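Skadovside Room Notes

Notes on the room and the folding work, kept with the Skadovside files. The floor is carpet, and in sunny hours the light falls across it in bands.

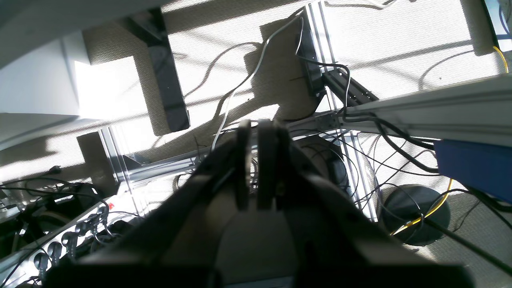 Omolara Ugwu asks that sunny and overcast sessions stay in separate folders.

Folding is done on the white table. Wipe it before each session.

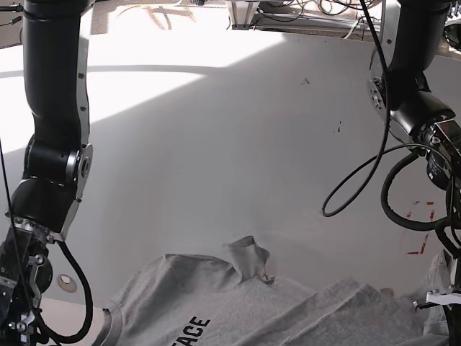 Photo: Liis Kazlauskienė / Skadovside, CC BY 4.0

Garments

Gray knits are logged as "knit, gray" whatever the cut.
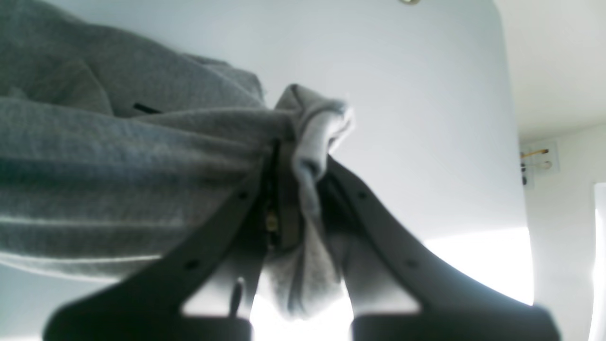 Cables

Keep clothes off the carpet by the computer tower. The yellow cable

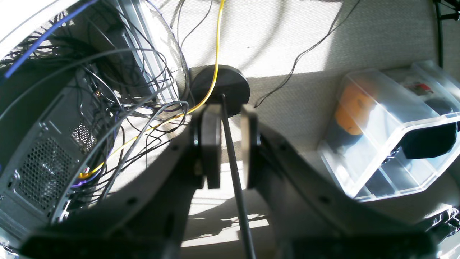

and the blue one stay plugged in between sessions.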